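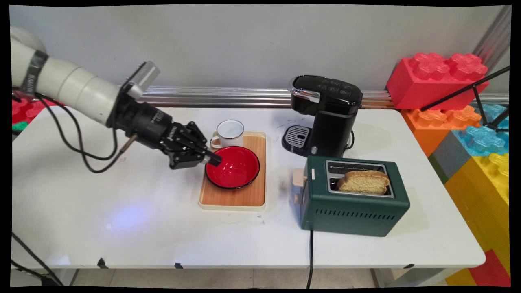
No. 180

2022-09-28
By Tiina Tikkanen
4 min read

The frog count at Wihongi is done for the year, and I finally have the sheets typed up. We walked the same 800 meters of ditch and pond edge we always walk, starting at the culvert and finishing at the gate by the Ikwood plantation. Total for the season was 879 calls logged, almost all of them chorus frogs. The gray treefrogs came in low again.

I have been doing this route since the county widened the road. Before that the ditch held water into July most years. Now it drains by the end of spring unless we get a wet stretch, and the tadpoles that hatch late don't make it. I raked a few dried-out patches this summer and found what you would expect.

The pond on the Bustari side is a different story. It's deeper and shaded on the south bank, and it kept its water. Most of the calls came from there. It also has goldfish in it now. Someone put them in, and they eat eggs. I wrote to the landowner in July and got a polite answer saying they would look into it. I'll write again.

Ngaio Tipoki came along on four of the night walks and did the recording. She has better ears than I do and can pick out a single treefrog behind a wall of chorus frogs. Her notes are also easier to read than mine. On two nights we disagreed on the count at stop six, so I went with the lower number both times.

A few people asked if they can help next season. Yes. You need rubber boots, a flashlight with a red setting, and some patience with standing still in the dark. Please rinse and dry your boots before you come, especially if you've been in another pond that week — there is chytrid in the watershed and I don't want to be the one who carries it up the hill.

Over the winter I want to map the low spots along the ditch and see if two or three could be dug out a little deeper. It wouldn't take much. A basin the size of a parking space would hold water a few weeks longer. The road department has to sign off on it, and their form wants a drawing, so I'm working on a drawing.

First walk next year will be the first warm rain after the ice goes out. I'll post the night before if I can.

Recent posts
Salamanders under the Raso bridge
What the dry spring did to the ditch
Boots, buckets and bleach
Owl boxes: two taken, one full of wasps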